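Workshop > Notes > Budget

Charging and power: the part of the robot budget I got wrong

September 2025

The first version of the equipment plan had one line for power, and it said "chargers, misc." I put a placeholder against it and moved on to the arms. Oksana Hnatiuk sent the sheet back with that line highlighted and no comment, so I spent two evenings redoing it.

Some background for anyone who has not read the earlier notes. We are planning a small manipulation cell: one pair of arms, a mobile base we may or may not buy, and a set of household tasks the arms have to do on an ordinary table. The tasks come first and the hardware gets chosen against them. Balakrishnan Chowdary wrote the task list, and it is heavier on small electronics than I would have liked. Plug in a cable, unplug it, pick up a phone, put a charger back where it came from.

That list drives three separate costs, and I had lumped them together.

The first is what the robot itself draws. The Rekach base charges from its own dock, which is sold separately. The Silar arms run from a bench supply and do not care about the dock. If we skip the base this year, the dock goes with it, and the power line drops by almost half. I have left both versions in the sheet, on separate tabs.

The second is wall power in the room. One socket by the table will not do. Arms, controller and a work light all want to be plugged in at the same time, and I do not want an extension lead feeding another extension lead. Matvii Moroz quoted for two new outlets on a separate breaker. I have put in 600 for that, labor included, and it is the only number in the plan that I consider fixed.

The third is consumables, and here I was furthest off. Phones, chargers and cables used as task objects are not equipment in the accounting sense, but they wear out like tooling. Connectors take the worst of it. A person lining up a plug feels the resistance and corrects without thinking. An arm with a stiff wrist will push straight through a misalignment until something gives.

Before pricing the objects I wanted to see how people handle them on a table, with the usual clutter nearby. A lot of the work is in the second hand, which mostly holds things still.

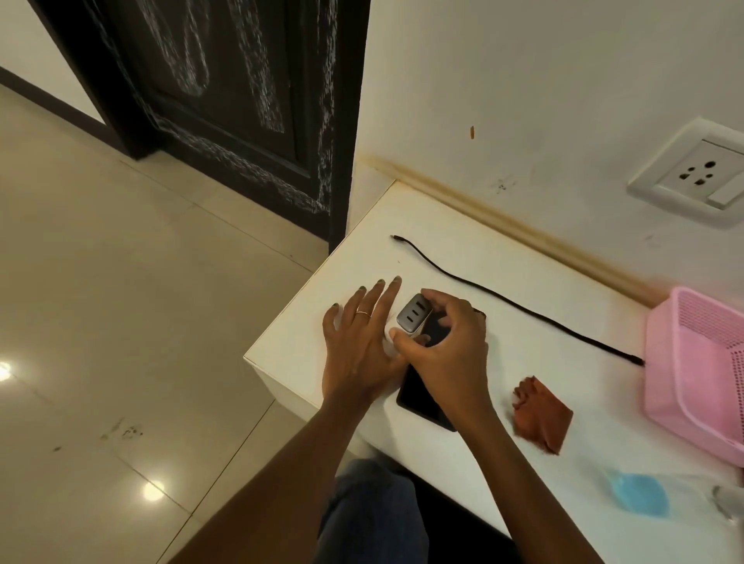
Both hands busy with a phone and a three-port charger, cable lying loose behind.

I had been arguing for a single arm, on cost. Going through the task list with two-handed work in mind, I stopped arguing. A compact charger block has very little mass and slides as soon as anything touches it. With one arm you need a fixture to hold it, and a fixture has to be designed, printed, bolted down and changed whenever the charger model changes. Fitriani Liem estimated the fixture work for the full task list and her figure came out close enough to the price of a second arm that the question answered itself.

Two arms change the table as well. The Khalaf bench I had picked is too narrow for the pair to work without their elbows meeting. The wider one costs more and ships flat. Delivery is slow, so it needs ordering before the arms are confirmed, which Olesia Pylypenko does not like and I understand why. If the arms fall through we own a large bench.

Back to consumables. The revised quantities:

Cables, 32. Mixed connector ends, cheapest that fit snugly. Expect to throw most of them away.

Charger blocks, 10. Several shapes, since the gripper pads behave differently on glossy and matte housings. At least some should have the ports in a column on one face, because that is the layout Balakrishnan's tasks assume.

Phones, as many as we can get used. Dead batteries are fine. A screen that stays off is fine for everything except the last group of tasks, and that group is postponed.

Gripper pads, spare sets. The supplier, Dilton, sells them only in pairs and will not say how long they last. I have asked twice. For now I am assuming one change a month and will correct it when we have data.

I considered renting the arms for a trial period first. The rental terms exclude damage to the wrist, and the wrist is the part we are most likely to damage, so the saving is smaller than it looks. It stays in the sheet as a fallback. If the purchase slips past November, the quote on the arms lapses and renting becomes the realistic option anyway.

Still open: whether the bench supply can feed both arms at peak, or whether each needs its own. The datasheet gives a continuous figure and says nothing useful about short peaks. Matvii thinks one is enough. I have budgeted for two and marked the second as returnable.

The updated sheet is in the usual folder. The old power line is struck through but still there, in case anyone wants to compare.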